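Running a node on Prosum

2 November 2022
By Glenys Ashby
30 shares | 6 comments

Trenwood's validators voted in July to keep the Prosum chain on its present software, with 1220 votes for and 158 against.
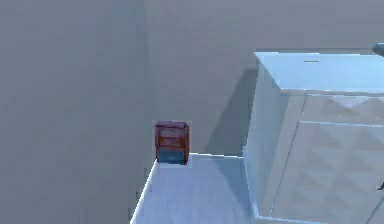

A box at the back corner of a pale worktop.

Emmett Rosenthal, who maintains the Borska client, had asked for a longer trial. Storage demands remain his chief concern.

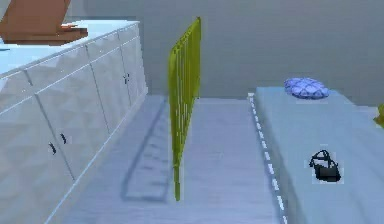
Who may run a node?
Any member holding a Tyagi key may do so, without prior approval.

A second vote will cover fees.

Last updated: 2 hours ago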